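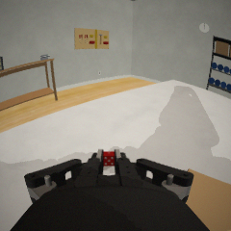
I'd expected a talk about rules to be heavy going, and I'd taken a very large coffee along to Zirnside in case. I didn't need it. Jonas Auer has spent most of his working life writing down how robot trials ought to be run, and he gets properly cross about small things, such as the word "grasped". Take a little red cube held between two narrow grey fingertips, with a sliver of table showing underneath. Is that a grasp? I said yes, obviously. "You'd be surprised how many people I could get to argue with you," he said. One team says it counts as soon as the fingers touch both sides, another wants the cube clear of the table, and a third wants it held for a set time. Then all three publish a success rate and everyone compares them as if they meant the same thing!

The Naladon guide, which he edits, is his attempt to sort that out for simulated trials. It came out in July 2018 and runs to 8 pages, down from a first draft he describes as "a doorstop, and a dull one". The rule he's fondest of is the plainest. You write down what success means before the first run, in words a stranger could use, and you don't touch it afterwards. If you find the wording was daft (it happens to him too) you keep the old results, change the words, and start again from run one.

I asked whether people really do fiddle with it halfway through. "All the time, and nearly always in good faith," he said. "They watch a run, they think, oh, that was close enough, and they tick the box. I've done it. You get fond of the arm."

We moved on to layouts, which I thought would be the boring part. Three small cubes, one blue, one green, one red, and a square tan pad set down at an angle – how many ways can you arrange that? Plenty, as he showed me with a biro and the back of my notes. The guide asks for 200 starting layouts at the least, drawn at random, with the list saved and handed over along with the results. No throwing out the awkward ones. If a cube starts right up against the pad, well, it starts there. 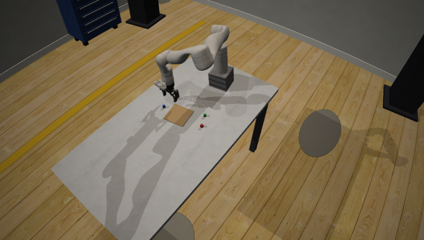
What goes in the log

"Everything you'd be embarrassed to be asked for later," was his first answer, and then he gave me the proper one. Where each object started. Where the arm was parked. The lighting, including where the shadows fall if the robot is working from a camera. The version of the software, down to the last digit. And every single run, with the failures written up as carefully as the rest.

He told me about a set of results from a firm called Hervieu, who sent him 376 runs and a lovely tidy chart. Four of the runs had no starting positions saved. I'd have shrugged. Jonas sent the whole lot back. They were a bit put out, he says, but they fixed it, and they now check for gaps before anything leaves the building.

I wondered if all this was worth the bother in a simulation, where nothing can get broken and no one's fingers are in danger. He put his cup down at that. Runs on a computer are cheap, so people do thousands and look at none of them. His advice is to sit and watch a handful each day from start to finish, including the dull bits where the arm is hanging over the table with its gripper empty. Odd habits show up there that a success rate will never tell you about, like an arm that always swings in from the same side, or one that dithers before it comes down.

He also wants a clear line drawn between what was tested and what wasn't. A score earned in one grey room with one table is a score for that room and that table. By all means hope it carries over, he says, but put the hope in a separate paragraph.
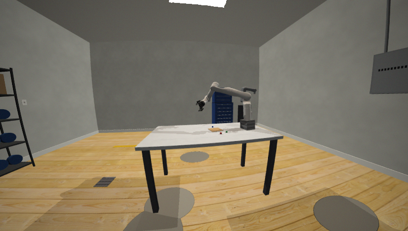
One of the testers at Geltia told me the guide is still too strict for small teams, and that watching runs every day is the first thing to go when a deadline is close. The same tester would like a short version, a single page, for people who only want to know if an idea is worth a second week.

I put this to Jonas and he didn't argue as much as I'd expected. He's fine with a short version as long as nobody quotes a score from it. A draft is due in December, and he's already worried about the title – "quick" makes people careless, he reckons, and "basic" makes them sulk. The definition of a grasp is staying in, whatever else gets cut. He'd like the cube clear of the table, by the way, and held for a time you chose beforehand.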